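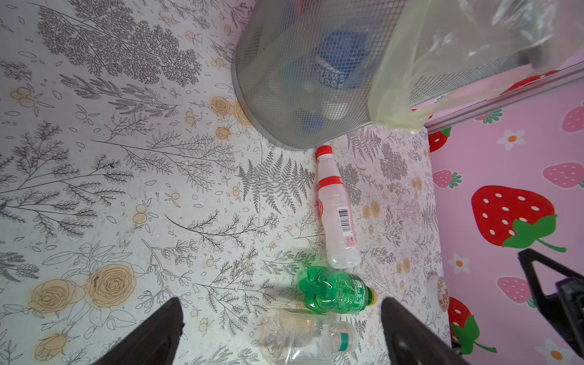 **Week 7 handout: Sorting as you tidy**
Home Skills, Gilmartin Neighbourhood Centre
Notes by Bijan Ghorbani

Welcome back, everyone, and thank you for all the good questions in September about what goes in which bin. I promised I would write something down, so I have, and as usual it has grown a bit longer than I meant it to (bring a cup of tea).

We are staying with plastic drink bottles this week. They pile up in every house I have ever lived in, and a small mesh wastebasket with a liner bag is plenty to get you started. I like mesh for this job, as you can see what's already in there without tipping it out. Fold a good wide cuff of the liner over the rim before you begin, or the first heavy bottle will drag the whole bag down inside.

### Before a bottle goes in

- Empty it, and give it a quick rinse if it held anything sugary or milky.
- Squash it from the middle outwards, then put the cap back on.
- Leave the label alone unless your own council asks you to peel it.
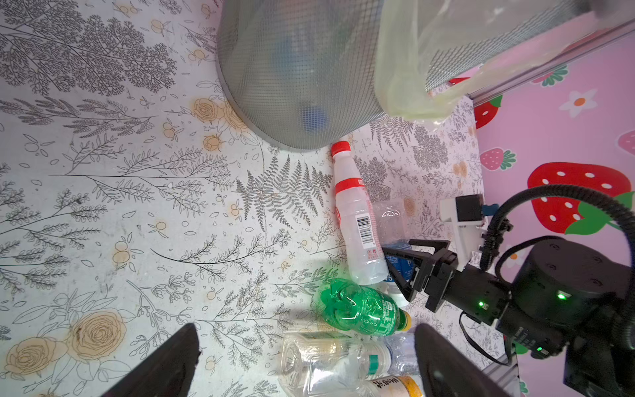

Colour matters less than people think at home. Clear, white and green bottles can all share one bag, and the depot will do the fine sorting. Do keep the barcode readable if you are saving bottles for a refund, though! Those ones should stay uncrushed, in a bag of their own, and my neighbours in Radmont keep theirs on a hook behind the laundry door.

If your basket sits on a patterned surface, wipe under it when you change the liner. Drips hide beautifully among printed flowers and leaves, and you'll only find them later with your sleeve.

### For next time

Keep one week's bottles and jot down which room each came from. We'll go over your lists together, then make a start on jars and tins.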